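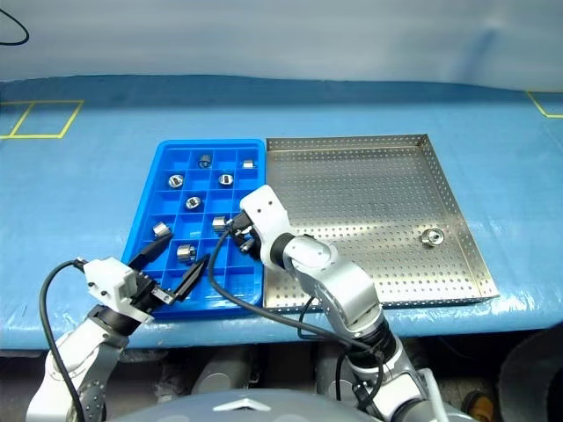

Skindano 24-compartment parts tray: three months on the bench

Filed under: Workshop > Storage > Reviews

By Kgomotso Joubert

I repair taps, shower valves and the odd garden pump from a single garage, and most of the time I lose on a job goes on small fittings. A valve comes apart in a minute. Finding the right olive or the second spacer afterwards can take the rest of the evening. I had been using jam jar lids and an old ice cube tray, and in April I bought two Skindano trays to see if proper ones were any better.

They cost 29 pounds for the pair, delivered. You get two trays, two clear lids and a sheet of stick-on labels. The labels are poor. Mine lifted at the corners within a week and I have gone back to masking tape and a pen.

The tray itself

The plastic is stiff enough that you can pick a full tray up with one hand and it doesn't sag in the middle. The compartments have a curved floor, so you can slide a washer up the side with a fingertip and get hold of it. I didn't expect to care about that, but it is the thing I miss when I go back to the ice cube tray.

Each compartment is 40 mm across. A half-inch compression nut goes in with room to spare. A three-quarter nut goes in but is fiddly to get out with gloves on, and anything bigger has to live elsewhere. If you mostly work on 28 mm pipe I would look at the Hevport trays, which have fewer and larger sections, though they cost more and come without lids.

I weighed one full of brass for the sake of it and it came to 556 g. The tray didn't mind.

The lid

The lid is the weak part. It rests on the rim and clips at two corners only. Carried flat it is fine. I put one in the van on its side on a Tuesday morning and by the first job the small O-rings had all moved next door. Four clips would have fixed this. A thick rubber band does the job for now.

Cleaning

Warm water and washing-up liquid gets most things off. Silicone grease needs a second go with a cloth. I tried the dishwasher at 70 degrees and one tray came out with a slight bow along the long side. It still sits flat with parts in it but the lid no longer clips at that end, so wash them by hand.

Compared with the Floma

A neighbour lent me his Floma tray for a fortnight. It has removable dividers, which sounds useful, but thin washers slip underneath them. It is cheaper and the lid is better. For screws I would have the Floma. For plumbing parts I would stay with the Skindano.

Would I buy them again? Yes, at this price, and I would bin the labels straight away.

Score: 7/10

Tags: parts trays, plumbing, small storage

Shared 40 times | 3 comments

pipedream_les
Same trouble with the lid on mine. I put a strip of draught excluder foam inside it and the O-rings stay put now.

Boonchu Repairs
Do they stack without the lids on?

Kgomotso Joubert
They do, but the top one presses on anything tall. I wouldn't go more than two high.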